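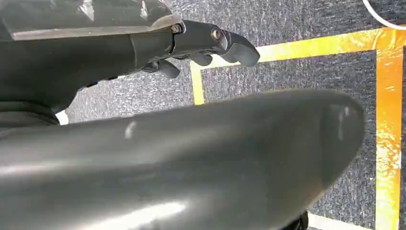 A reader wrote under my older post that a rotary trimmer is wasted money, and that a sharp knife with a steel ruler will cut any card just as straight. I used a knife for many years, so I understand the comment. But then I bought the Ilteck trimmer last March and the knife now stays in the drawer. This review is my long answer.

Ilteck Rotary Paper Trimmer
Bought from: Stornstead, online
Used for: greeting cards, postcards, small labels
Posted 19 January 2020

The trimmer is a flat metal base with a plastic rail. You put the paper under the rail, press down, and push the blade along. The rail holds the paper well if you press near the middle. If you press only at one end, the other end can move a little, and you will see it when you fold the card. I spoiled a few good sheets before I learned this.

I cut mostly Flanell card stock, the heavy one with a soft surface. One sheet at a time gives a clean edge with no fluff. Two sheets are possible but the lower one comes out slightly longer. The box promises more sheets than that, and with ordinary printer paper it is probably true, but who buys such a tool for printer paper?

Glossy card is harder. It slides under the rail more easily than the matte kind, and the printed side can get fine marks from the plastic. My solution is a strip of baking paper between the rail and the card. It is slower, but the colours stay perfect. 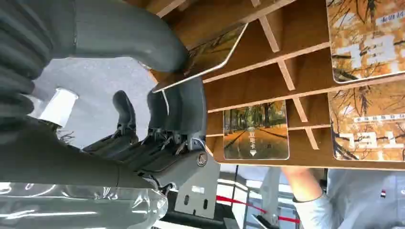
Glossy card with golden autumn trees along one edge.

The measuring grid is my biggest complaint. It is printed in grey on a darker grey base, and in the evening I can't read the small numbers without a lamp from the side. There are inches on the top and centimetres on the bottom, and the centimetre lines start a hair too far to the left. I put a piece of white tape along the zero and drew my own line. For this price I should not need to do it.

Blades: the maker says 3,000 cuts. Mine became dull before that, but I cut heavy stock and I am not a fair test. A pack of spare blades costs $32 at Stornstead, postage not included. Changing the blade takes a minute and you need no screwdriver. Please put the old one in a jar with a lid and not directly in the bin.

I also used it for the small sleeves that go around sweets. A shop near me, Tatlı, wanted paper sleeves for its holiday boxes, and narrow strips are where this trimmer is really better than a knife. Every strip has the same width, even when your hand is tired. For very narrow pieces the rail has nothing to hold, so cut these first from the full sheet and leave the wide part for the end.

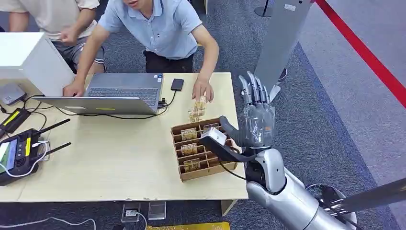 Cardboard organiser with small gold-and-white packages in the slots.

Good: straight cuts, easy blade change, rubber feet that don't slip.
Not good: the grid, the price of blades, marks on glossy card.

After 11 months I would buy it again, but I would wait for a sale. If you make a few cards for Christmas and nothing more, stay with your knife.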